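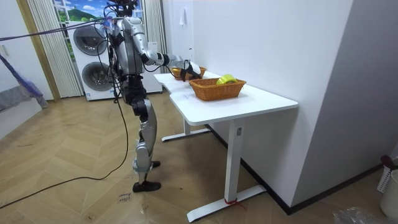
Two woven wicker baskets on a white L-shaped desk.

So I finally made it to the Drerard basket fair, after saying every single August that I would and then finding some excuse. They hold a smaller spring one now, and on April 5, 2019 I got in the car with a thermos and a very empty trunk (you can guess how that went).

Drerard is a river town, one long street and a mill at the bottom of it, and the drive in takes you past the willow beds. I had no idea they cut the stuff to the ground every winter! By spring it's just rows of knobby stumps with little green shoots coming up, and you'd never think a laundry hamper could come out of that.

The mill floor is where most of the stalls are. Parking was $2, entry was free, and I got there early enough to walk around before it filled up. I started with the Vukine workshop, mainly because they were giving out coffee. They do the heavy farm baskets, the kind with a thick rolled rim, and one of the weavers let me try a few rows on a base she had going. My rows were terrible. The rods have to be soaked first or they crack, and the brown ones with the bark left on soak for days, way longer than the white. She undid my part very politely and carried on talking.

Upstairs is Teixeira, who do finer work in split willow — sewing baskets, bread trays, a cradle I kept going back to look at. The cradle was $725. I did not buy the cradle. I don't have a baby. There was also a picnic hamper at $545 with leather straps and a lid that closed with the nicest little creak, and I opened and shut it enough times that I started to feel rude.

Lunch was a sausage roll from the van in the yard, fine, a bit dry. The pea soup looked better and I wish I'd gotten that.

After lunch I went on the Zarkance tour, which I'd signed up for at the gate. It's the old boiling house across the yard, where they still cook the rods so the bark slips off and the wood comes out that warm tan color. The smell is wonderful, sort of like tea and wet leaves. It took roughly 18 minutes and I would have happily stayed for an hour, but there was another group waiting on the steps.

I came home with a bread tray, an egg basket and a bundle of brown rods that I am absolutely going to learn to use. They're in the bathtub now. If you go, bring cash, wear shoes you don't mind getting muddy, and do the boiling house before lunch when the line is shorter.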